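We use cookies to remember your settings. Accept all | Manage

Is a used hybrid SUV sensible for short town trips?
Posted by Beverley Ngata, Dec 8, 2020
4 min read

Hello everybody. I am thinking to change my old estate car for a used SUV, and I have found two at the same dealer. One is a Nasr Condia with petrol engine, the other is a Nasr Urum, the hybrid without plug. The Urum is more expensive, and the dealer tells me that I will have the difference back in fuel. I am not sure I believe him.

My driving is like this. On working days I go to the office and come back, with one stop at the school, and all of it is in town with many traffic lights. In May and in the holidays we drive to my parents-in-law, 241 miles in one direction, mostly motorway. I have no place to charge a car at home, so a plug-in is not possible for me.

What worries me is the battery. The Urum is five years old and the dealer says the battery is "fine", but he has no paper for it. Can I ask for a test, and who should pay? Also I read that a hybrid which makes only short trips has problems with the small 12-volt battery. Is this true, or is it only talk?

I must decide soon as he keeps the car for me only until the end of the week. Thank you for any advice, also from people who would say take the petrol one.

Tamsel_R

I have driven the hybrid Urum for more than 4 years, so I can tell you my experience, but please remember that it is one car and one driver.

In town it is very good. The engine is off at the lights and often also when you roll slowly in a queue. On the motorway the advantage becomes small, and with a full boot and the roof box on I use nearly the same as my brother with his petrol Condia. So the answer depends on how many miles you make in town. If the long trip is only a few times in the year, I would take the hybrid.

For the big battery you should ask for a health check from a Nasr workshop, with a printed result. At my garage it took less than one morning. In my opinion the seller should pay, because he is the one who says that it is fine. If he refuses, offer to pay half. If he still refuses, I would look for another car.

The story with the 12-volt battery is partly true. Mine was flat after we left the car standing during the spring. The car did not want to start at all, although the big battery had enough charge. Now I drive it once a week for half an hour and it did not happen again. Your school and office trips are perhaps short, but they are every day, and this is already better than standing.

Please look also at the air filter for the big battery, if the car has one. In my Urum it is at the side of the rear seat, behind a small plastic grille. When children and a dog travel in the back it fills with hair and crumbs, and then the fan becomes loud. You clean it in this order:

1. Switch off the car completely and take the key away from it. Move the rear seat forward if it can be moved, and take everything out of the back, also what has rolled under the seats. Put it on a table so that you do not lose small things. 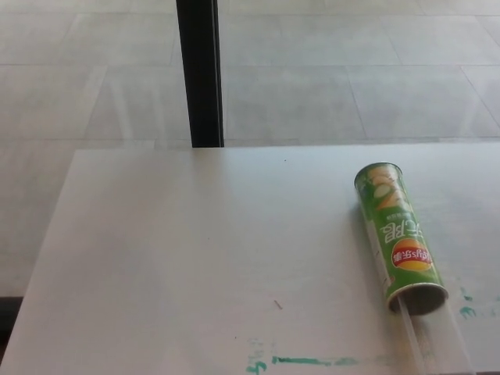
2. Pull the grille towards you with the fingers, first at the top. Do not use a screwdriver, it leaves marks.

3. Take out the filter and clean it with a vacuum cleaner on low power. No water. If it is torn, buy a new one.

4. Put it back with the same side to the front, and press the grille until it clicks.

If the filter of your dealer's car is very dirty, then you know something about how the previous owner has looked after it.

oldpetrolman

Take the Condia. Less to go wrong.

Sketix_fan

I do not agree fully with the one before me. The petrol Condia also has its weak points, for example the clutch, if it was driven in town all its life. Ask for the service book of both cars and compare. I had a Sketix hybrid before and the only repair was a wheel bearing, but I know that it is another make.

About the price, make the calculation with your own fuel bills and not with the numbers of the dealer. Take one normal month and one month with the long trip. And ask your insurance for both cars before you sign, for me the hybrid was a little more expensive and I learned it too late.

Also do not let him hurry you with the end of the week. Mine said the same, and the car was still there when I came back after the holiday.

Get new questions by email once a week. Enter your address to subscribe to our newsletter.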